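Room Cleaning Before the Winter Break

Dear residents of Niltlow House,

December is coming and many of you will travel home. Before you leave, every room must be cleaned and the small things put in order. Last year we had 19 rooms with old food inside after the break, and the smell stayed in the corridor until the new term. Please help us to avoid this.
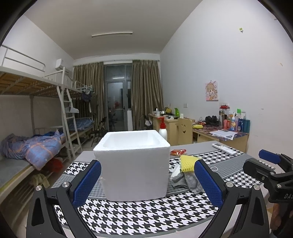
The kitchen on the Brina side will close on Sunday at 4 in the afternoon. Food which is still in the refrigerator at this time will be thrown away, also if it has a name on it. Dry food in closed boxes can stay in your cupboard. Cleaning supplies are in the laundry room, and you may take what you need without asking, but please bring the bottles back the same evening.

The heating will stay on low in all rooms. Please close the window fully and pull out the plugs of lamps and chargers.
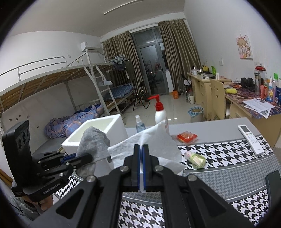 Keys go in the gray mailbox beside the Sollo entrance, in an envelope with your room number. If you stay during the break, write your room number on the list at the front desk, so the night guard knows that somebody is there. The Ren bus does not run on holidays, and the closest other stop is 300 meters down the hill.

Questions about deposits can be brought to room 272 in the morning.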